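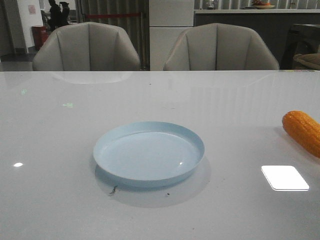 Fig. 3 Plate and corn on the tabletop

Search this manual Enter keyword

3. Start of shift – table check

For staff who used to set plates by hand. The Zusby arm does the placing now, you do the checking. Different job, same table.

1. Press PAUSE on the Gurklow panel. Wait for the steady tone.
2. Wipe the tabletop. Crumbs and dark bits near the plate count as dirt – get them all.
3. Put one plate left of center, food item to the right. Leave a gap, one hand wide.
4. Check for glare. Shiny top, bright spots. Dim the lights over the table if the panel shows code 79.
5. Stand back behind the chairs. Press RUN.

CAUTION: Never reach over the table while RUN is lit. Stop it first, every time, even for a crumb.

NOTE: Speed is set to 100 at the factory. Leave it there untill your shift lead signs you off.

NOTE: After 500 cycles the arm asks for a grip check. Takes 3 minutes. Counts as work time – log it, dont skip your break for it.

Misplaced plate? Pause, fix by hand, write it in the log. Faults go to the shift lead and are not marked against you.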